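Unidad 3. Recogida y clasificación de pilas pequeñas
Apuntes de clase. Módulo de Mantenimiento básico y gestión de residuos en el taller
Prof. Benito Bermúdez

3.1. Qué entra en esta unidad

Se trata el manejo de las pilas cilíndricas pequeñas que aparecen en cualquier puesto de trabajo: las de mandos, relojes de pared, linternas y aparatos de medida. Las baterías de plomo y las de herramienta eléctrica se ven en la unidad siguiente. Las pilas de botón tienen un apartado propio al final.

Conviene repasar antes la diferencia entre pila primaria (no recargable) y pila secundaria o acumulador (recargable). En el lenguaje corriente se llama «pila» a las dos, y en estos apuntes también, salvo que se indique otra cosa.

3.2. Lo que hay que mirar en una pila

La funda exterior lleva casi siempre el tipo químico, la tensión nominal, el tamaño y la marca de polaridad. El símbolo del contenedor con ruedas tachado indica que no va a la basura general. Si aparece debajo Hg, Cd o Pb, la pila contiene mercurio, cadmio o plomo por encima del límite de etiquetado.

Tensiones nominales que hay que saber de memoria:

Alcalina y salina: 1,5 V
Níquel-metal hidruro: 1,2 V
Litio primaria cilíndrica: depende del modelo, con frecuencia 3 V

La tensión en vacío orienta, pero no decide. Una alcalina gastada puede dar un valor aceptable sin carga y caer en cuanto se le pide corriente. En el taller se mide con el comprobador Gondale, que aplica una carga pequeña durante la lectura. El que no tenga comprobador a mano puede usar el multímetro y anotar en la ficha «medida sin carga».

3.3. El puesto de clasificación

La mesa se deja con el material de la práctica y poco más. Una superficie lisa y clara ayuda a ver restos de electrolito, que suelen formar un polvo blanquecino o una costra en los extremos. Sobre metal desnudo no se trabaja: una pila que rueda puede tocar con los dos polos y cerrar circuito.

Para separar se usan recipientes de plástico de poca altura. Los hondos obligan a meter la mano sin ver el fondo. En el catálogo de Okafor vienen con asa y sin asa; para clase sirve cualquiera de los dos, siempre que esté seco y sin grapas, clips ni tornillos dentro. Los cables que no se usan se recogen y se apartan del paso de las pilas.

Una pila suelta sobre la mesa es una pila pendiente de revisar. Cuando entra en el recipiente ya está revisada. Esta regla se mantiene durante toda la práctica, y quien releva a un compañero la da por aplicada.

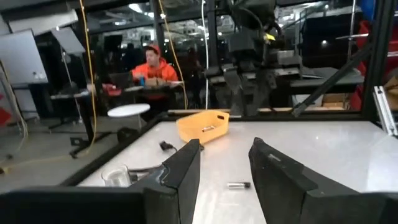
3.4. Procedimiento

1. Ponerse los guantes y las gafas. Retirar anillos y pulseras metálicas.

2. Sacar las pilas de la bolsa de entrada de una en una y dejarlas tumbadas, separadas entre sí.

3. Revisar los extremos y la funda. Si hay fuga, abombamiento u óxido, la pila pasa a la bolsa de dañadas sin medirla.

4. Medir las restantes y apuntar el valor en la ficha, con el tipo químico al lado.

5. Colocar en el recipiente las que se van a reutilizar. Las agotadas van al bote de retirada.

6. Tapar con cinta aislante los polos de todas las pilas de litio, tengan carga o no.

7. Cerrar el bote de retirada y escribir el mes en la etiqueta (por ejemplo, «diciembre»).

El bote de retirada es el modelo Derbridge de 900 gramos de capacidad. No se llena hasta arriba. Cuando contiene más de 100 pilas se avisa al profesor y se abre otro.

3.5. Fugas

El electrolito de las alcalinas es hidróxido de potasio, que es cáustico. Si toca la piel, se lava con agua corriente abundante. Si salpica a los ojos, se lavan durante al menos 15 minutos y se acude al médico. Los restos secos de la mesa se retiran con un paño humedecido en vinagre, siempre con guantes, y después se pasa otro con agua.

El portapilas de un aparato con fuga se limpia igual, con un bastoncillo. Si el muelle está comido por la corrosión, se cambia.

3.6. Pilas de botón

Se guardan aparte, en envase cerrado, y nunca apiladas. Por ingestión son muy peligrosas para los niños pequeños, de modo que no se sacan del taller en bolsillos ni en estuches.

3.7. Trabajo para entregar

Ficha Vustetano completa, con 30 pilas revisadas por pareja. En el reverso, explicar con palabras propias por qué no se mezclan en un mismo aparato pilas nuevas y usadas. Se entrega en papel, a lápiz o a bolígrafo, al acabar la segunda sesión de prácticas.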